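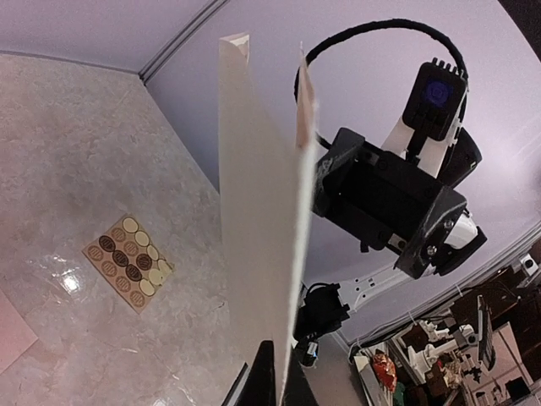
Wrist cam, left arm holding the cream board, right arm coming in. Tuesday, late morning.

Tuesday, Tokelora trial kit, bench notes

OK, writing this up before lunch because Sushil wants something he can forward to Detlef Hollmann by the end of the day, and if I wait I'll only remember the annoying parts. Short version for anyone skimming: I like the kit more than I did last week, I still don't like the price of the add-ons, and I want to keep it through the end of November before we say yes or no.

The task this morning was flat stuff. Big thin panels, held up on edge, with the second arm reaching across to meet them. I picked it on purpose, as that's what the Grutside job would be (display panels, all day long), and it's the part of the Tokelora brochure I trusted least. Grippers always look great in a brochure picking up a cube.

Ran 27 tries in all, same board every time, start pose saved as "panel_up_b". My tally:

left arm gets a grip and lifts: fine on all but 2
both of those misses: fingertips landed too high and the board tipped over toward the wall
right arm approach: slow but clean, once I'd cut the speed down
cable snag on the right wrist: happened, see below

The fingertips are better than I expected. I had figured we'd need the rubber pads (sold separately, of course) and for a board this light we don't. Sneha wants to try something heavier and slicker before she'll agree with me, which is fair. She also asked whether the grip is denting the edges. I looked at the bottom edge at the end and there's a faint press mark, nothing I'd send a panel back for, but Grutside might be fussier than I am! Put that on the list of things to ask them.

Now the cable. The one on the right wrist camera makes a big loop up over the top, and I don't love it. It caught on the top of the board when I came in from the high side. The board swung, I hit stop, no harm done. Coming in lower fixed it for the rest of the morning, but that's me working around their cable. Kanchan says the Nastia arms she used at her old job had a clip partway along that kept the slack tight to the wrist, and she thinks we could print one in an afternoon. Let's do that, and let's also tell Tokelora, because if they're selling this as ready to go out of the box then it ought to be in the box.

Wrist camera view is good. Wide enough that I can see the other arm's gripper and the board at the same time, which saves a lot of walking back and forth. The tilt takes some getting used to (the counter seems to climb up the side of the picture) and there's a turn-view setting in the software that's supposed to straighten it. Couldn't get it to stick. It goes back every time I reload the session. Sent that to their support form at 11:40, we'll see how long they take.

Glare: there's a bright patch on the marble-look top, right where it would bother a tracker. Didn't matter today, I was driving by hand. It will matter when we turn on the auto-find feature. Note to self, try it once with the blinds down and once with the overhead lights off, and write down which is which this time.

Money, since Detlef will ask. The trial is free until we go over 1,000 logged moves, then the service plan starts. I haven't checked the counter since Friday's setup and I really should. Paraskevi has the quote from Dixit for the competing kit, and she says theirs comes with training included but a longer wait for spare parts. I'd like to see the two quotes next to each other with the pads and the spare cables added in, so we're comparing the same thing.

Things I still want to try:

the same board from the other side, right arm holding and left arm reaching
passing the board from one arm to the other (haven't dared yet)
something small and flat off the counter, like the card with the circles on it. I'm guessing the fingers are too thick to get under it, but I'd love to be wrong
a full hour without touching any settings

Sneha has the kit from 2 this afternoon. Sneha, if you read this first: speed is set to 9 on the right arm, please leave it there or write down what you change it to. Start pose is saved, and the stop button is on the left side of the keyboard where I moved it. Come find me if the camera view flips on you, I have a sort of fix that involves restarting it twice.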